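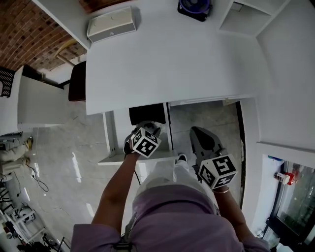
Section 4. Recording with the hand-held grippers

Okay, by now you've got the software installed and your two grippers charged (if you haven't, go back to Section 3, I'll wait). I'm Lotte Bakker, I wrote most of this guide during my second year in the Iltgate robotics club, and this is the section I get the most messages about. It's also my favorite part! You get to pick things up and put them down for an hour and call it homework.

What you need on hand:

Both grippers, left and right, with their marker cubes on
The head camera and its strap
The recording laptop, logged in to the Vilach account
A desk, shelf or cabinet to work at
A few things to move around

4.1 Getting ready

1. Wipe the marker cubes with a dry cloth. Fingerprints on the black squares are the number one reason I lose tracking, and I never see them until I tilt the cube toward a window.

2. Check that each cube is snug. Hold the gripper in one hand and try to twist the cube with the other. If it moves at all, tighten the screw underneath and run the calibration from Section 3 again. Yes, the whole thing. Sorry.

3. Put the head camera on and look down at your desk the way you would if you were working. Now ask your partner to check the preview. Both cubes should show up when your arms are out in front of you.

4. Run any cables down and away from your hands. I give mine a bit of slack and then do one big reach in every direction before I start.

CAUTION: Look at the floor before you hit record. You'll be staring at your hands the whole time and you won't notice a power strip or a cord behind you. Move them to the wall if you can.

4.2 Recording a low shelf task

Everybody starts with tabletop tasks, and they're fine, but our Tuesday group spends most of its time on what's under the desk. Low shelves are harder and the Fekete round of the competition is full of them.

1. Stand close enough that you can reach into the compartment with your elbows a little bent. Bend your knees if you need to, but keep your head pointed down at the work.

2. Press the start button on the laptop, or have your partner do it, and hold both grippers still for 4 seconds. The software uses that pause to find the cubes.

3. Move one gripper in first. Go slower than feels natural! My first recordings looked like I was swatting flies.

4. Keep the cubes clear of the desktop. When you reach way back under the edge, the cube slides out of the camera's sight and the track drops. If the little bar on the laptop turns orange, back out until it's green and carry on from there.

5. Close the fingers fully on the object, lift, move it, set it down, and open them fully. Half-open grips confuse the training script.

6. Bring both grippers back out over the front edge, hold still again, and stop the recording.

NOTE: The other hand counts too. If it isn't doing anything, let it hang at a comfortable height where the camera can still see its cube. Don't rest it on the desk, and please don't scratch your nose with it (I have a whole folder of those).

CAUTION: Don't squeeze the trigger with a finger from your other hand between the tips. It won't break anything, but it pinches like crazy.

4.3 Saving and naming

1. Name each take with the task, your initials and the take number, like lowshelf_lb_12.

2. Watch it back once at double speed. Toss it if a cube goes missing for more than a blink.

3. Upload the good ones to the Arnum folder before you go home. The laptop stops recording when it reaches 4000 clips, and clearing them out takes forever.

If the upload hangs, close the lid, open it again and retry. For anything stranger than that, see Section 6.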